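Simulate first, sign later: how one kitchenware packer planned its automation money

When Emese Somogyi took over equipment planning at Virnwood in May, the request on her desk was for six arms, all at once. She cut it to none and asked for simulation time instead.

Virnwood packs mixed kitchen goods for mail order. Its line carries 367 items, and the supplier, Sadano, had quoted on the assumption that one two-finger gripper would handle them all. Somogyi wanted that checked before any deposit was paid.

Her team sorted the catalog by how each item could be held. Flat boxes were easy. Cloth goods and round, shallow pieces were the trouble, and 179 items went on a list for testing in Koval, the simulation package the company rents by the month.

The budget she wrote has three parts – simulation, one trial cell, then the rest of the line. Money for each part is released only when the one before it has met its target. For simulation, that means 200 attempts per item, with every failure logged by cause. Spare fingers, floor work and operator training have their own lines, which the first request left out.
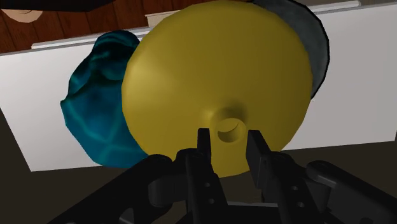
Should a small company pay for simulation before it has picked a robot?

It makes sense when the goods vary a lot in shape. A shop that handles one size of carton can usually go straight to a trial cell.

Sadano has since requoted for a single arm. A second bid, from Clurus, is due before the trial cell money is released.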